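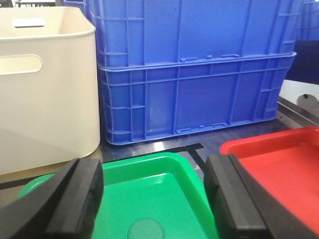 The Garage at the End of the Marriage Vows

By Khurram Mirani
June
2 min read

My wife and I have owned a two-car garage for 6 years and have never parked a car in it. We did try once, at dusk, with the mirrors folded in. The car went in fine. I had to leave it by the trunk.

Kadir Kahraman sorts out other people's garages for a living, through a two-person outfit called Gramura. He charges by the hour and spends the first one listening. Couples, he says, will part with a piano before they part with a cable.

"Everybody has the cable box," he told me, looking at ours. "What's this one for?"

I said it was for a printer. We haven't had that printer since the old apartment.

His rule is to start with whatever is nearest the door, which in our case was 80 flowerpots and a canoe paddle. We've never had a canoe. My wife believes the paddle is mine — I had always thought it came with her.

By four o'clock we'd filled his van and could see a stretch of floor. It's gray, with a drain in it. We stood there for a while, and then she asked whether a freezer would fit.

Last updated in June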